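Chapter 4
Surfaces: How Things Get Dirty and Why They Stay That Way

Learning goals
After reading this chapter you should be able to explain why one surface marks more easily than another, tell a stain from a deposit, and describe what a cleaning agent does to each.

4.1 The tenant's complaint

In September a woman named Golnar Talebi moved into a rented flat above a bakery and wrote to her landlord about the kitchen table. It was a pale table with a matte finish. She had wiped it with a damp cloth, and it had become dirtier. She wiped it again with dish soap, and the dirt moved to the other end. She then bought a spray called Serkel, whose label promised to restore any surface to its original condition, and obtained a table with shiny patches.

The landlord, Jamshid Kazemi, replied that the table had been clean when he left it. Both of them were telling the truth, and the correspondence ran to 15 letters. We will return to it in the problems at the end of the chapter, where you will be asked to settle the matter more cheaply than they did.

The word "clean" is the cause of much of the trouble. To a hospital it means that very little is alive on the surface. To a paint shop it means that the next coat will stick. To a landlord it means that the light was off. In this book a surface is clean when the amount of foreign material on it is too small to matter for the job at hand, which forces you to say what the job is before you start scrubbing. Students dislike this definition every year. They are welcome to look for a better one.

4.2 Rough and smooth

Run a fingertip across a pane of glass and then across a matte tabletop. The glass feels smooth and the tabletop feels almost smooth. Under a microscope the second one is a landscape of small hills and pits. Those hills are what make it matte: light striking them is scattered in many directions, and you get a soft, even look in place of a reflection of the ceiling lamp.

The same hills act as a file. Drag a coin, a key or the foot of a cheap lamp over them and a little of the softer material is left behind. Pencil lead works on this principle, and we think well of it because we meant to do it. A gray streak on a pale table may be nothing more than metal or rubber that rubbed off on the high spots. The table has not been scratched. It has been written on.

Material of this kind is called a deposit. It sits on top. A stain, by contrast, has gone in: coffee in unsealed wood, turmeric in nearly anything. The difference matters because the two call for opposite treatment. A deposit needs something to lift it or wear it away. A stain needs something that can follow it down, and a person prepared to wait.

4.3 Why wiping makes it worse

A cloth picks up dirt until it is full, after which it hands dirt out. Grease makes matters worse, as a thin film of it will spread across a surface under very light pressure and then collect dust with great patience. Roald Wallin, who taught this course before the present authors, used to wipe the lecture bench at Redach with a single cloth and have the front row note the point at which the bench began to get darker. He never washed the cloth between years, and the point came earlier each time.

Pale surfaces show all of this and dark ones hide it. The dark ones are no cleaner. Mitra Dehghan's survey of the workrooms at Plernach found that staff wiped the light benches up to 15 times as often as the dark ones, and the swabs came back much the same.

Before going on, find a pale tabletop and look along it toward a window, with your eye close to the surface. Make a sketch of the marks. Keep it, as you will need it for Problem 3.

Figure 4.1 shows the kind of surface we have in mind. 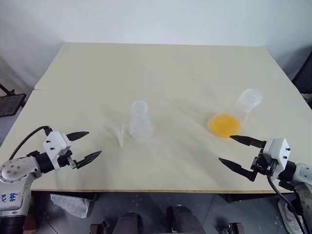
Figure 4.1. Soft grayish streaks on a matte, cream-colored tabletop.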